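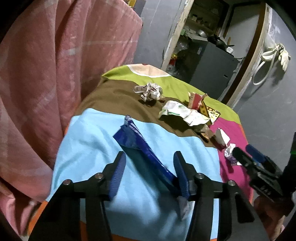 Visit Report: Hand-Held Gripper Demonstration at Drelar

Submitted by Evie Entwistle and Ryan Stockdale
Course instructor: Marjorie Dobson

1. Purpose of the visit

Our project group is writing about how household cleanup tasks are taught to robot arms. In August we were invited to an open day at Drelar, where Charito Ignacio runs the demonstration sessions. We wanted to see how a task is recorded from start to finish and to try the tools ourselves.

2. The task

The task shown to us was table clearing. Crumpled wrappers, paper and bits of card are spread over a tabletop, and the person picks them up using grippers held in the hand. Each gripper has two fingers with blue pads on the inside faces. The table had a cloth with large blocks of color on it: light blue, brown, lime green and magenta. Charito said they change the cloth between sessions so that the recordings do not all share one background.

The long dark blue snack wrapper was the piece we talked about most. It is narrow and creased, and there are several ways to take hold of it. Ryan wanted to grab it by the folded end. Charito prefers the middle, because a grip near the end leaves most of the wrapper hanging and it can drag other pieces along.

3. What we tried

Each of us had a turn of 15 minutes. The first thing we both noticed was how much we normally depend on feeling an object. Through the gripper you get very little of that, so you watch the fingertips instead. Evie closed the fingers too early on her first few tries and pushed the paper away. Flat pieces were the hardest. Anything that stood up from the cloth, such as a folded bit of paper or card, was easier to get between the pads.

Using two grippers at once took longer to learn. We kept bringing both hands to the same piece. Sheila Heywood, who checks the recordings, told us to pick a side for each hand and stay with it — after that we stopped bumping the tools together.

4. How the recordings are used

A session is cut into short clips, one for each item picked up. Sheila showed us a list of 821 clips from earlier table sessions. She had set aside 200 of them for checking by hand. A clip is kept even if the first grasp misses, as long as the person goes back and completes the pick. The software used for sorting is called Pliltico. We saw it for 10 minutes and did not use it ourselves.

5. Problems and open questions

We did not write down which piece we picked up in which order, so we cannot compare our two turns properly. We also forgot to ask how wide the fingers open, and we have emailed Charito about it.

6. Next steps

Ryan will draft the section on grasp choice. Evie will build a simple two-finger tool from the Hartley kit in the lab and repeat the wrapper task with it. The draft goes to Marjorie Dobson before the group presentation.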